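Tourism Demand and Distribution – Session 5 handout
Tineke Van Damme, Wednesday group
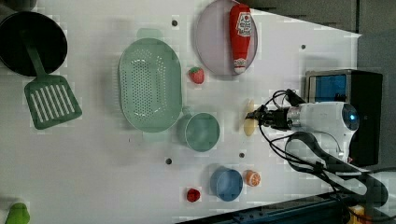 Topic today: why visitors spend what they spend once they've arrived. Last session was arrivals and bed nights, so have those notes with you. Spending in a destination splits into lodging, local transport, food and the leftovers (tours, shopping, tips). Food is the one students always guess wrong. Take the self-catering guest. A red ketchup bottle, a lavender plate, a green colander – the plate and colander come with the rental, the bottle is a purchase, and it's the purchase that goes in the food line. Plates and colanders belong to the owner's costs. Keep the two apart in your tables please, half the class mixed them up in March.

Case: Drekport
Small harbor town, 3000 beds, mostly rentals. Short season. Day visitors from Clodville come by ferry and go home for dinner, so they hardly show up in the lodging figures at all. Still use parking, toilets, the beach. Who pays for that? Discuss in pairs.

Terms you need
Leakage – money spent in town that leaves again (imported food, owners living elsewhere, booking fees)
Length of stay – nights, not days!!
Shoulder season – weeks either side of the peak
Yield – spend per visitor per night, NOT total spend

Booking channels
Drekport rentals go through Tarigan (agency, takes comission from the owner) or direct. Direct bookers stay longer on average but book later. Agency guests book early and cancel more. Think about what that does to an owner's cash flow in winter. Draw the timeline, dont just write it.

The town wants more than 2 nights per stay in the shoulder season. Options on the table: free ferry with a third night, later museum hours, a food market. Pick one and say who loses from it.

For next time
Read the Illus chapter on seasonal pricing, skip the appendix. Write 3 paragraphs on leakage in a place you know well. No bullet points. Bring it on paper, the upload page is still down.

Room change – we're upstairs from next week, same time.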